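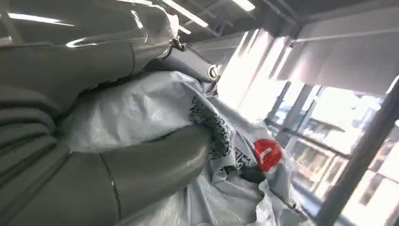

Just flatten it and stick the label on the smooth side, my sister told me, and it will scan fine. Well, I have been flattening and sticking since spring and I'm still getting parcels back, so I thought I'd better ask people who ship more than my sister does.

Crumpled plastic mailers: how do you keep codes readable, and can you reuse the bags?

linenandlamb
Posted November 2021

I sell children's knitwear and a few quilted things from my spare room, nothing grand, and I use the white plastic mailers because they're light and keep the rain off. My trouble is with anything soft. A cardigan goes in nice and flat, I seal it, and by the time the bag has been in the tote and then in the back of the car it has bunched up like an old tissue. Whatever is printed or stuck on the front ends up bent over a crease. The lady at the drop-off counter in Skurkemberg is very patient with me, but she has to pull the bag tight with both hands and try the scanner three or four times, and there's usually a line behind me while she does it.

My other question is about reusing them. Customers send things back in the same bags, and I also have a whole drawer of ones that came to me from other shops, some with big logos and printed patterns on them. It seems such a waste to throw them out. I have 60 or so orders to get out before the December cutoff and I'd love to use up the drawer first. Is that all right, or does it look cheap? And what do you do with the ones that are past saving? My town doesn't take them in the curbside bin (I called, and was on hold through an entire pot of tea).

Thank you in advance, and sorry this got so long!

marigold_ships

Oh, I know that counter feeling so well! I do vintage fabric, which has no stiffness at all, so I've been through every version of this.

The thing that made the biggest difference for me was the size of the bag. I used to buy one large size for everything to save myself thinking, and all that spare plastic has to go somewhere, so it goes into wrinkles. Now I keep 2 sizes on the shelf and use the smaller one whenever the piece will slide in without a fight. If there's extra at the end, fold it over to the back and tape it down flat before you put the label on. Then press the air out with your forearm, starting at the bottom, and seal it while you're still leaning on it.

For the really floppy pieces I put in a sheet of card, cut a little bigger than the label. Cereal boxes are fine. Put it right against the front wall of the bag, on top of the garment, so the label has something firm behind it. It does add a bit of weight, so weigh the parcel after and not before. I learned that one by paying the difference on a whole batch of tablecloths.

Put the label on with the bag lying on a table, from the middle outward with the side of your hand, and never over a seam or the flap. If you cover it with clear tape, leave the code itself uncovered. Shiny tape under a bright light gave my local counter no end of bother, and the plastic is shiny enough already.

On reusing: yes, I do it, and I say so on a little slip of paper inside. Most people are pleased. Turn the bag inside out first if it'll go, since many of them are gray or plain on the inside. If you can't turn it, every old code has to be covered completely, including the small ones on the back. I had a parcel go to the wrong depot and sit there for two weeks over one I missed.

sikportseller

dont reuse. buy new. I got 800 from Wieczorek and never looked back, no returns for bad labels since. life is short

ravelled_sleeve

I'd go along with nearly everything marigold said, with one small argument. Turning the bag inside out works for me only if the label sticks, and on some bags the inner side is slippery and the corners start lifting by the next morning. Try one and leave it overnight before you do the whole drawer. Mine get a strip of paper tape under the label if I'm in any doubt.

Also, be a bit choosy about which ones you keep. I hold each one up to the window and look for pinholes, and I check the side seams by giving them a good tug. A bag that has been balled up hard will stay creased however much you smooth it. I've tried laying them under a stack of books (helps a little) and I've tried a warm iron through a towel (please don't, I still have the towel and it's ruined). The badly creased ones I use as stuffing around mugs.

For the rest, ask at your grocery store whether their plastic bag bin takes mailers too. Ours at Rikum does, as long as the paper label is cut off and there's no padding inside. Some only want certain plastics, so look for the little recycling mark and read the sign on the bin. I save mine up in an old pillowcase and take the lot when I go shopping.

linenandlamb

Thank you all so much! I cut up two cereal boxes last night and did six cardigans with the card behind the label, and they feel much firmer already. I'll take them in tomorrow. The drawer is getting sorted this weekend, window test and all, and I'll leave one inside-out bag overnight to see about the corners.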